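Speaker notes: Cups, stacks and sorting by color
Kırmızıgül meeting room, Jun 23, 2022

Opening (keep it short)

Say hello, say who I am, pass the bag of cups down the first row. People listen better with a cup in their hands.

Start with the storage cupboard. When we took over the Marura kitchen in April there were 306 plastic cups in it, all sizes, all mixed. Lids in a separate box, most of them fitting nothing. Sorting took over 3 hours.

Why stacks go wrong

Cups from different makers have different wall angles. They nest for the first few and then they jam or lean. Show the jammed pair. Ask somebody to pull them apart.

Stacking straight from the drying rack traps water between the walls. Let them stand open side up on a flat board first.

Tall stacks save shelf space and are a nuisance to carry. Mention the shelf height at Drilutora, where they had to take the top cups off every time they closed the door.

One color per stack

The main point of the talk. Go slowly.

Pick the color with the most cups and build that stack first. Leave the other colors standing singly until it is done. Then do the next color. Mixed stacks get pulled apart again by the first person who wants a blue one.

Work on a board you can wipe. Varnished wood is fine if you don't mind scuffs.

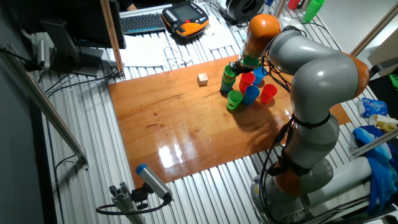
Serpil Kırmızıgül would do it the other way: put every loose cup into its color group before nesting any of them, so the odd ones show up early. She finds that a stack started too soon has to come apart when a cup of the wrong size is in it. Give her way its due. It needs more table.

Pause for questions.

Last part

Labels on the shelf edge, one per color. Handouts are by the door. Collect the cups from the first row before people leave.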